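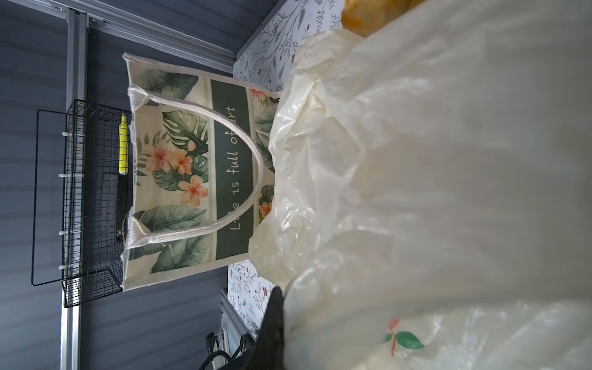 Lesezeit: 4 Minuten · 427 Aufrufe

Projektbericht: Tragetaschen und Folienbeutel am Packplatz

Bearbeitung: Honeylyn Ocampo, Chantelle Steyn
Stand: 28.04.2026

1 Ausgangslage

Der Packplatz im Werkstattraum wird von mehreren Kursen genutzt. Taschen und Beutel für die Materialausgabe werden dort zwischengelagert, befüllt und wieder abgeholt. Eine feste Ordnung bestand zu Projektbeginn nicht. Tragetaschen lagen gefaltet unter Folienbeuteln, Stifte wurden in der jeweils nächsten Tasche abgelegt und beim Packen mit ausgegeben. Die Betreuung im Modul »Likus« hat deshalb die Aufgabe gestellt, Stellplätze und Kleinteilablage so festzulegen, dass ein Packvorgang ohne Umräumen möglich ist.

Untersucht wurden zwei Behältertypen: die bedruckte, formstabile Tragetasche mit Henkeln und der transluzente Kunststoffbeutel. Kartons und Kisten waren nicht Gegenstand der Arbeit.

2 Behälter

Die Tragetasche wird stehend verwendet. Das im Bericht gezeigte Exemplar ist cremefarben, mit Monsterablättern und pfirsichfarbenen Blüten bedruckt und trägt auf einem dunkelgrünen Streifen den Schriftzug »Life is full of art«. Für die Zuordnung ist ein solcher Aufdruck brauchbar: Er lässt sich in der Packliste als Kurzname führen (»Art-Tasche«), und eine zusätzliche Beschriftung entfällt. Der gewebte weiße Henkel fällt vor die Tasche und kann beim Greifen nach dem Nachbarbeutel stören. Er wird im neuen Ablauf nach hinten gelegt, sobald die Tasche steht.

Der Kunststoffbeutel verhält sich anders. Er hat keine eigene Standform, die Folie knittert und legt sich an benachbarte Gegenstände an. In unserem Beispiel überdeckt sie die letzten Buchstaben des Schriftzugs auf der Tasche. Der kleine Aufdruck auf der Folie, ein rotoranger Stiel mit grünen Blättern, liegt weit unten und eignet sich daher nur bedingt als Kennzeichen. In der Packliste werden Beutel nach Position geführt – erste Stelle rechts der Tasche, zweite Stelle und so weiter.

3 Kleinteilablage an der Wand

Als Ablage dient ein Korb aus schwarzem Drahtgitter, der mit vier weißen Kunststoffclips an der dunkelgrauen, gerippten Metallwand befestigt ist. Geprüft wurde auch eine Ablageschale auf der Stellfläche (Entwurf »Voten«). Sie belegte Platz, der für den zweiten Behälter benötigt wird, und wurde im November verworfen.

Der Korb nimmt Textmarker und schmale Werkzeuge senkrecht auf. Der gelbe Textmarker bleibt dadurch von vorn erkennbar. Für die Belastungsprüfung wurde der Korb schrittweise bis zu 700 g beladen und jeweils zehn Minuten beobachtet. Ein Verrutschen der Clips wurde nicht festgestellt. Höhere Lasten wurden nicht geprüft, da im Betrieb nur Stifte und leichte Kleinteile vorgesehen sind. Lose Büroklammern fallen durch das Gitter und gehören nicht in den Korb.

4 Festgelegter Ablauf

Tragetasche links aufstellen, Öffnung nach oben, Henkel nach hinten.
Kunststoffbeutel rechts daneben abstellen und die Folie oben zusammenfassen.
Schwere Teile zuerst in die Tragetasche, druckempfindliche Teile zuletzt.
Position in der Packliste abzeichnen, Stift in den Korb zurückstellen.

Die Reihenfolge wurde in 6 Durchgängen mit wechselnden Packlisten erprobt. In 2 Durchgängen musste nachgearbeitet werden: einmal war der Beutel vor der Tasche abgestellt worden, einmal fehlte der Eintrag in der Liste. Beide Fehler traten vor der Markierung der Stellplätze auf.

5 Diskussion

Die Trennung in einen festen Platz für formstabile und einen für weiche Behälter hat sich bewährt. Offen ist das Verhalten sehr voller Kunststoffbeutel. Mit zunehmender Füllung wandert die Folie nach links und verdeckt die Tasche teilweise. Eine Trennleiste nach dem Vorschlag »Karamanlidis« wurde gezeichnet, aber nicht gebaut. Sie müsste abnehmbar sein, weil die geblümten weißen Flächen hinter den Behältern zum Reinigen frei zugänglich bleiben sollen.

Der Vergleich ist in einem Punkt eingeschränkt. Alle Durchgänge wurden von den beiden Verfasserinnen selbst ausgeführt. Wie schnell Personen ohne Vorkenntnisse die Kurznamen aus der Packliste zuordnen, wurde nicht erhoben.

6 Weiteres Vorgehen

Die Packliste wird in die Vorlage »Plistov« übernommen und am Packplatz ausgehängt. Für den nächsten Durchlauf des Moduls ist die Trennleiste vorgesehen, zunächst als Muster aus Karton. Maßblatt und Prüfprotokoll des Korbs liegen dem Bericht als Anhang A und B bei.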